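3.2 Where people fold

I went into this part of the study thinking I'd be writing about towels, and I ended up with pages of notes on tables. Of the 59 households we visited in Wilthorpe, 30 did most of their folding on a bed or a couch, and the rest used whatever flat surface was free. Adjoa Arthur, who coded the diaries with me, kept a separate tally for kitchen benches (see Table 4).
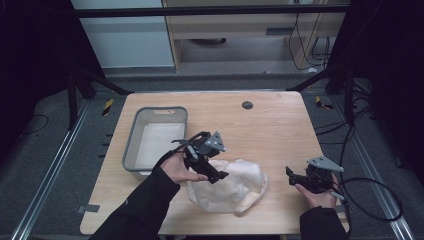
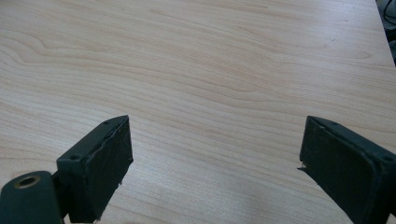
Figure 3. The folding table, with a towel and a grey basket (first picture) and the wood grain of a tabletop (second picture).

A hard top changes how you fold. On a bed you tend to shake the towel out, drop it and smooth it as you go - on a table you can pull one corner across and the rest slides after it. Brandão makes much the same point about sheets, and I think he's right, though his households had bigger tables than ours! Basket position mattered too. People who kept it within arm's reach stacked as they went, and people who left it on the floor built a pile first and moved the lot at the end. I come back to those piles in 3.3.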